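The Small White Box

Makeup never stays where you put it. You clear the table at night and by breakfast there's a brush under the mail, a jar lid with no jar, a toy car parked next to the foundation. I spent a week on vanity boxes for this piece – the tabletop kind, two drawers, mirror in the lid, a little open bin on the side. Came away with opinions.

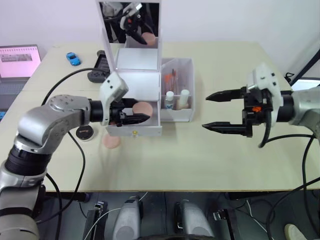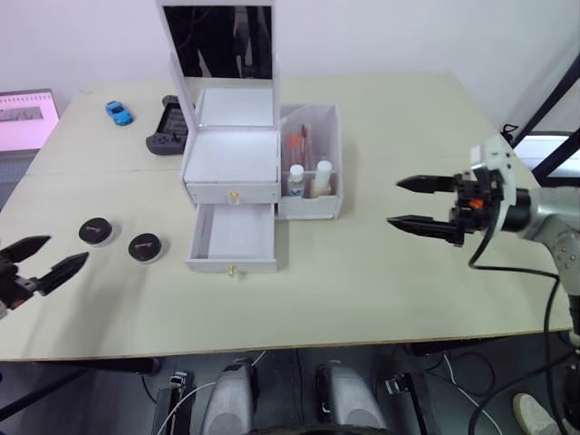

White vanity with the mirror up, drawers and a side bin for bottles.
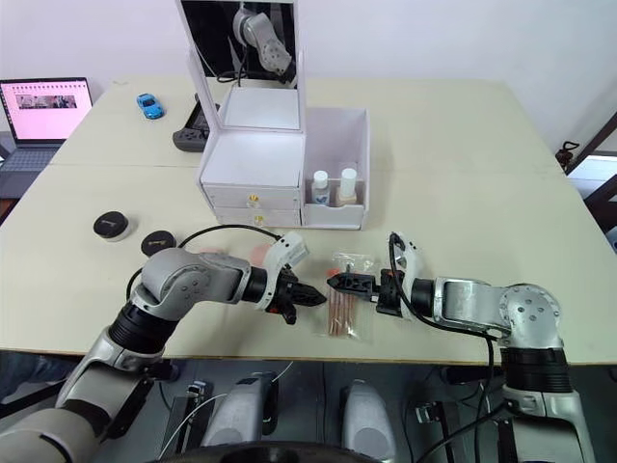 So what goes in the drawers, and what goes in the side bin? Flat and soft things in the drawers, tall things in the bin. Puffs, compacts, pencils lying down. Bottles, tubes and brushes standing up where you can grab them without looking.

That's most of it. The rest is fuss, but useful fuss.

Puffs first. They get a drawer of their own or they get dusty, and a dusty puff is a gross thing to put on your face. Wash them, dry them all the way – overnight, on a rack – and only then shut the drawer. I skipped the drying once. Once.

Jars are the problem child. Round, heavy, and too fat for a shallow drawer. Measure before you buy. Raimonds Kütt, who builds drawer inserts for a small shop called Tralleck, told me he gets the same phone call every week: drawer won't close. "They measure the jar without the lid," he said. "Then they put the lid on." He keeps a ruler in his coat. If yours don't fit, leave them out in front in a row and stop fighting it.

Sticks and swabs, anything thin. A small clear bag, flat, in the bottom drawer. You can see what's in there and it doesn't roll. Write on the bag if you've got more than one sort.

Now the mirror. Folding lids are great untill the hinge goes. Open and close it a few times in the store, then leave it up and tap the table. Does it sag? Put it back on the shelf. The Ogilvie I had at home held fine. The Brerneo dropped on day three with a smack that woke the dog. The Cerkden sat somewhere in between, a bit stiff, but stiff is what you want.

Knobs – look at how they're fixed. Screwed in from behind is good. Glued is a knob on the floor by March.

And weight. A box with an open lid and both drawers pulled out can tip forward if there's nothing in the back. Keep your heaviest bottle in the rear of the top compartment, or just don't yank both drawers at once. I do yank both drawers at once.

How much stuff is too much? My own count, dumped on a towel before I started, came to 200 pieces, samples included. After a morning of tossing dried up mascara and lipsticks I can't remeber buying, plus a bag for my sister, I had 14 things I use on a normal day. Those went in the box. The others live in a shoebox in the closet and I've been in there twice.

Wipe it out every couple weeks, damp cloth, drawers all the way out. Powder gets into the runners and then they squeak.

Contact the editors | © 2019 All rights reserved | Back to top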